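Search the archive
Search
Advanced search

Re: [cell-planning] sim first or arm first?
4 replies

Morfudd Gittins wrote:
> Before I sign anything for August I need to know why we're paying
> for a ceiling mount. The Birnis quote has the overhead frame as its
> own line, 2741, and the bench mount is a lot less. Also do we need
> the drilled table or will the old bench do? Iestyn says the old
> bench is fine.

Morfudd, quick one, I'm between calls.

Overhead frame – yes, keep it. With the arm on the bench we lose the back half for bins, and Bożena's pick list has mugs, bottles, fruit, small cartons, all of it wanting table space. She set it up in sim before we asked for prices. Render below so you can see what the money is for. 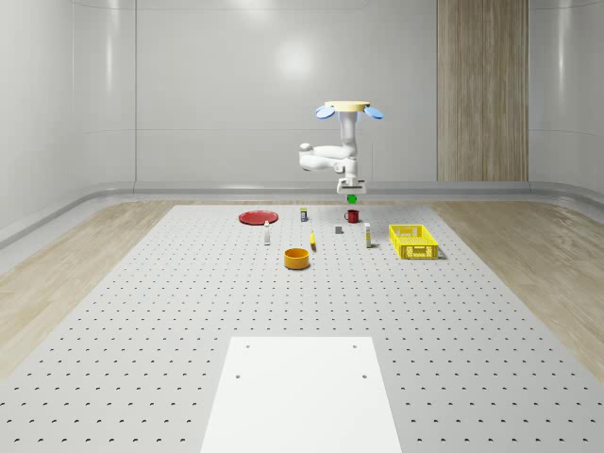 Sim layout, hanging arm, green cube in the gripper.

The crate on the right is the bit to look at. Takes up a fair chunk of table and our real totes are bigger. So that's the case for hanging it, pretty much.

Table: Iestyn is right that the old bench is flat enough but theres no hole grid, so every fixture gets clamped and then re-measured when somebody bumps it. Grurkano will do a drilled top for 500 plus delivery. I'd pay it. If not, put 200 down for clamps and plates and we live with it.

Not in the quote, and should be:
- spare gripper fingers, 28 a pair, get a few
- cable run up to the frame
- electrician, half a day?
- somebody to check the ceiling will take the load. Rhiannon had a name for this

Please don't take the sim as sign-off on reach. Mokside room is lower than the one Bożena modeled and I havent got the ceiling height yet. Will measure after lunch adn send it on. Birnis want the frame height before they'll hold the price.

Software license can wait til next budget, we can run on the trial.

Eluned

3 people found this message useful | Share (0)

Contact list owner | Back to top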